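Fewer hands on the strip, more on the faults

When Zlata Moroz started at Buschmann, she pressed circuit boards into plastic plates by hand, 300 a shift. A robot now does most of that. "My thumbs used to ache by two in the afternoon," she says. "I don't miss it."

The plates are grey, with clip brackets moulded into the face, and a thin green board sits upright between them. Moroz sets up the station and deals with the stops. There were 95 in February.
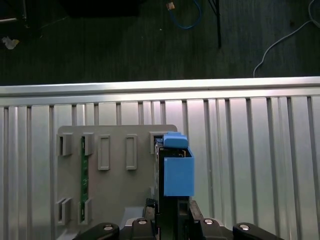

Who does what now

Younes Alaoui plans the shifts. He says no one lost their job, but 2 people moved to testing and one of them wasn't keen. "She liked the bench and the people at it. I can't give her that back."

Moroz would like more training. "I got a morning with the Casura manual. I still ring Younes when it stops twice in a row." He says a second course is booked.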